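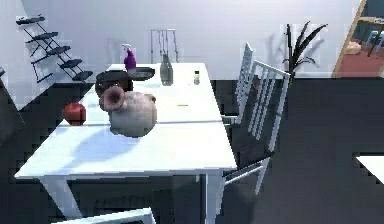

Give it two seasons, a grower outside Coughlan told me, and the price will be back where it started, only with more people owing money. I had asked what he made of the rush into farmed catfish along the river. He was standing on the bank of a pond he had no plans to refill.

Everyone else seems to be digging. The processor Wonell has been short of fish since March, and it has raised what it pays at the dock four times. The county fair in July had a booth handing out pond plans. Plarkero, which sells feed and will also lend you the cash to buy it, now offers a starter package: 3000 fingerlings, a paddlewheel aerator, and a contract that runs to 40 pages.

I read the contract. The price of the feed is fixed by Plarkero and can change with a month's notice. The price of the fish is fixed by nothing. If the pond crashes from low oxygen, which mostly happens before dawn in late summer, the grower still owes for the feed. There is a clause on "expected survival" that doesn't give a number.

The sales pitch leans on one chart. It shows dock prices climbing since winter, and the line is real enough. What the chart leaves out is the stretch before it, when growers sold below cost and drained their ponds one after another. Prices went up when the fish ran out. Fill those ponds again and I don't see what keeps them up.

Plarkero's answer is demand. A spokesperson pointed me to Cladent, a frozen food brand that has added two catfish items to its line. I asked how much fish that would take in a year and was told the figure was not available. I asked again by email. Still not available.

Fingerlings are the other problem. Hatcheries cut back during the bad years, and brood fish take time to raise. One hatchery had a waiting list of 1776 orders when I called. Small fish shipped early to clear a list like that tend to die early too, and the bill goes to the pond owner.

Wonell says it would welcome long-term supply deals. It has not yet signed any.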